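私たちについて

Graltusは、オフィスの休憩コーナーをお預かりしている小さな会社です。創業者のジャイルソン・ダンタスが、コーヒーの香りとお菓子を囲んで人が集まる時間が何より好きで、その気持ちのまま始めた仕事が、おかげさまで今では毎月600か所へお菓子と飲み物をお届けするまでになりました。

私たちが大切にしているのは、大きな棚を入れることより、引き出しのついたグレーの台がひとつあれば十分くつろげる、という考え方です。袋菓子に、すらりとした缶の飲み物を一本。それだけで午後の三時が少し楽しみになるから不思議ですね。
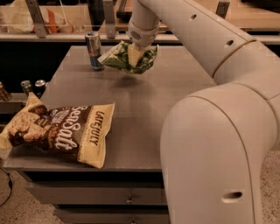
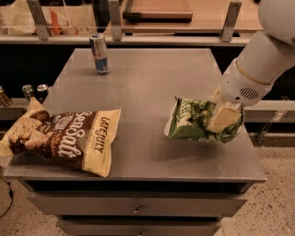

お菓子選びを担当するタイス・ペイショットは、塩味のものにはちょっとうるさい人です。取り扱いは現在1050品目ありますが、どれも一度は社内で袋を開けて、みんなであれこれ言いながら食べてみたものばかり(太りますよ、と入社のときに必ず言われます)。台の上を拭き、袋の向きをそろえ、空いた缶を下げるところまでが私たちの仕事です。

置き場所が狭い、人数が少ない、といったご相談も喜んでうかがいます。7月からは試食会も開いておりますので、どうぞお気軽にお立ち寄りください。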